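十二月了，天黑得早，下午四点多厨房里就得开灯。今年喝茶的方式变了不少，趁还记得，写下来。

我以前喝茶很随便。办公室有什么喝什么，一个大杯子，抓一把叶子，开水冲到满，从早喝到晚，最后那几口颜色淡得跟自来水差不多。家里也一样。我父亲就是这么喝的，我一直觉得茶就该这么喝。

改变是从春天开始的。公司换了楼，新办公室在 Kendale 那一带，同层坐着一个叫 Asif Afridi 的同事，他桌上有个小电炉，每天上午煮一锅奶茶，分给旁边的人。他煮的时候先放水和茶叶，滚几分钟，再加牛奶，再滚，中间把锅端起来两三次，免得溢出来。糖他放得很重，我喝第一杯的时候觉得牙疼，后来请他给我单独少放一点，他同意了，但是每次都要说一遍这样不对。

我回家试着煮，前几次都不行。牛奶放早了，茶味出不来，喝着像刷锅水兑奶。茶叶用错了也不行，我家里原来只有绿茶和一点放了很久的乌龙，拿绿茶煮奶茶，味道发苦发涩，颜色也难看。后来在 Gilani 买了一袋碎红茶。Gilani 是我们这边的一家小杂货店，卖香料、米和各种干豆子，茶叶在最里面的架子上，用透明袋子装着，标签是手写的。碎茶便宜，出味快，这种茶不适合清泡，煮倒是正好。

我现在的做法是这样的，记一下，以后不用再翻聊天记录：

- 水一杯，牛奶一杯，用同一个杯子量。
- 碎红茶 8 克，冷水下锅。
- 小豆蔻拍开，和茶一起下。姜看心情，冬天放，夏天不放。
- 水开以后中火滚几分钟，颜色到深褐色再加奶。
- 加奶以后看着锅，涨起来就离火，落下去再放回来，重复两次。
- 糖最后放，关火以后搅。

姜这个事情多说一句。姜和牛奶一起放，奶有时候会结块，我碰到过两回，一锅全倒了。Areeba Bajwa 告诉我先把姜在水里煮透再加奶，照做以后没再出过问题。她还说她家里从来不放小豆蔻，放茴香。我试了茴香，不太喜欢，喝完嘴里一直有那个味道，到晚饭时还在。

清茶这边也有变化。我把大杯子收起来了，换了一个小壶，一次泡一点，泡完就倒出来。叶子不泡在水里，第二泡、第三泡味道都还站得住。水温我没有专门买温度计，绿茶就是水开了以后掀开盖子放一会儿再冲，红茶直接冲。有人在这上面讲究得很细，我试过按秒数来，坚持了一个星期，嫌麻烦，不弄了。

水倒是值得花点心思。我们这边水硬，壶底一个月就能结一层白的，泡出来的茶面上浮一层膜，看着像油。换成滤过的水以后膜没有了，味道也清一些。滤水壶是 Doltent 的，滤芯说明书上写 40 天换一次，我一般会拖几天。除水垢用柠檬酸，一勺，加满水烧开，放半个小时，倒掉，再烧一壶清水倒掉。醋也行，就是厨房里味道太大，晚上还散不掉。

夏天我做过一阵冷泡。乌龙放在玻璃瓶里，冷水装满，放冰箱，睡前放进去，早上起来喝。这个最省事，几乎不会失败，忘了拿出来多泡了半天也不苦。唯一的问题是冰箱门那一格放不下高瓶子，只能放在里面横着，盖子不严就漏。我漏过一次，把下面抽屉里的菜全泡了，后来换了一个瓶子。

茶叶存放我也走过弯路。刚开始一口气买了一堆，茉莉花茶、白茶、普洱，跟香料放在同一个柜子里。到了秋天打开，白茶一股孜然味。现在茶叶单独放，用铁罐，罐子不透光，离炉子远一点。普洱没放罐子里，用纸包着搁在书架上。每次买不超过两样，喝完再买。

杯子的事情我想了很久。道理上说，白瓷内壁最好，看得清茶汤颜色。薄一点的杯口喝着舒服，可是薄杯子烫手，端不住。没有把手的直筒杯，收纳方便，能摆成一排，装太满就没地方拿。颜色我以前完全不在意，今年忽然想要黄的，灰台面配黄杯子，冬天看着没那么冷清。 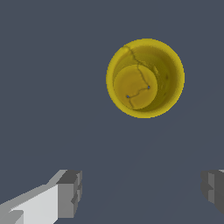
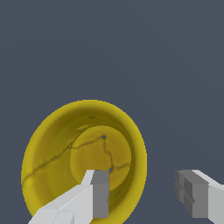
内壁有颜色的杯子，茶泡到什么程度不太好判断，淡了浓了都差不多，只能靠尝。奶茶没有这个问题，反正在锅里已经看过颜色了。所以我现在的想法是，清茶继续用白的，奶茶用有颜色的，两样分开，洗的时候也好认。

茶渍也提一下。用过一阵的杯子内壁会发褐，普通洗洁精洗不掉，小苏打沾点水，用布擦几下就干净了。别用钢丝球，我有一个杯子就是这么擦花的，花了以后更容易挂渍。壶我不擦里面，只用热水冲，晾干。

上个月 Dayana Sánchez 来家里住了两天，她平时喝咖啡，我给她煮了奶茶，她喝了半杯，问能不能往里面加咖啡。我说可以，她就加了，说挺好。我尝了一口，味道混在一起，不算难喝，但我不会再做。走的时候她带了一袋 Gilani 的碎红茶回去，昨天发消息来问煮的时候为什么老溢锅。我让她换个大一点的锅，加奶以后别走开。

办公室那边，Asif 的小电炉十月被物业收走了，说是不允许用明火和电热设备。他改成在家里煮好，用保温壶带过来，一壶倒 8 小杯刚好。煮好以后在壶里闷一路，味道比以前重，糖还是那么多。我把自己那份的糖减掉也没办法了，都在一个壶里。

接下来想试的是咸奶茶。看过几种做法，有的放盐，有的还放炒过的小米，用的是砖茶。Gilani 没有砖茶，店里的人让我去 Kandar 看看，那边我没去过，坐车要换一趟。等天气好一点再去。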